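Screw cap (bottle)

From the Clolleo Kitchen Encyclopedia, a hobby reference written by its readers. Entry by Thitima Srithong, last revised October 2, 2021.

A screw cap is a lid with a spiral thread on the inside that grips a matching thread on the neck of a bottle. You turn it one way to close and the other way to open, and I've been turning them all my life without giving them a thought until I signed up for this entry (there are 139 entries in the closures section, and I wanted corks, but corks were taken!).

How it holds

The thread pulls the cap down until the top of the neck presses against the inside of the lid, and that squeeze is your seal. Some caps have a separate soft liner in there, others just have a molded ring. On soda bottles the seal has to hold back gas as well as liquid, so the threads usually have small gaps cut through them that let the pressure out while you're still twisting. That's the hiss. I love the hiss.

The ridges around the outside are for your fingers, and the flat top is where a drinks company likes to put its name.

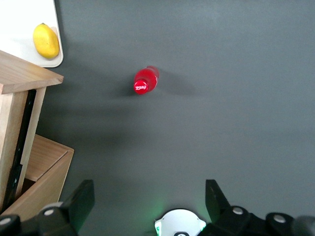 Red Coca-Cola bottle on its side, with the logo in white on the cap.

Tamper bands

Most new soda caps come with a thin ring at the bottom, joined by little bridges that snap the first time you open the bottle. The ring often stays behind on the neck. My neighbor Prasert Thammasiri saves his caps and had 3,860 of them in Panyasiri jars when I last asked, sorted by color, and he's very firm that a cap with its ring still attached belongs in a different jar. I'm with him on that one.

Keeping and reusing

A cap that has been opened will go back on perfectly well, though an opened soda goes flat sooner or later no matter how hard you crank it. Store the bottle upright if you can. If you lay one down in the fridge (I do, my shelves are short), check the cap is on straight first, as a crossed thread feels tight and still leaks.

See also: Bottle neck; Crown cap; Liner; Stirnard stopper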